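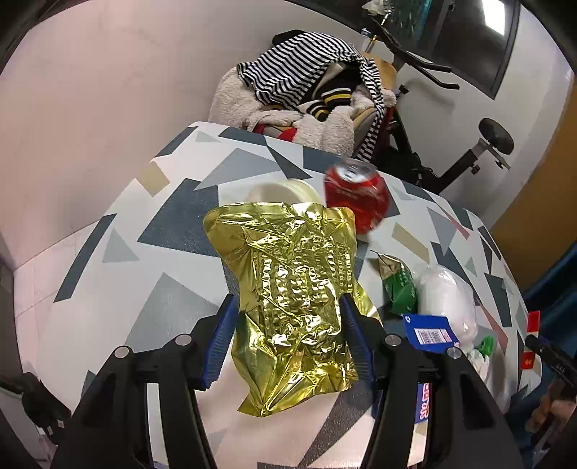 Progress report to the Habte Fund, second period, up to the end of June

Project: Reading rooms in Rukora and Grundari
Prepared by: Ilaria Sartori

The reading room in Rukora is now open five afternoons a week. In the first period we could open only on Friday, as we had one key and one person. Zewditu Demissie has joined us as a librarian and she has organised the opening hours together with the school. The children come directly after lessons and the adults mostly come later, when the market closes.

With your second payment we bought 3,000 books. The largest part is for children under twelve. We had planned to buy more school books, but the teachers asked us for stories, and we followed their wish. All the books for Rukora have been given a number and written in the register. For Grundari this work is still going on, and it is slower than I wrote in my last report. The labels arrived late from the printer in Nallotari and a part of them had the wrong size, so they had to be made again.

The room in Grundari is not open yet. The roof is repaired and the shelves are fixed to the wall. What is missing is the electricity. The company has visited two times and has promised the connection, but we do not have it in writing. Until then we lend books from a table at the health centre in the mornings. It is a small service, but people have started to ask for it when we do not come.

Spending follows the budget with one exception. Transport has cost more than planned, because the short road to Grundari was closed after the rains and the driver had to go by Nallotari. We ask your permission to move money from the training line to cover this. The training for the reading helpers will still be held, in the school and not in the hotel.

In the next period we want to open Grundari, finish the register, and begin the evening reading group for parents. Zewditu has already a list of those who are interested.

The receipts are in the attached folder. The page for fuel is not signed and I will send it again.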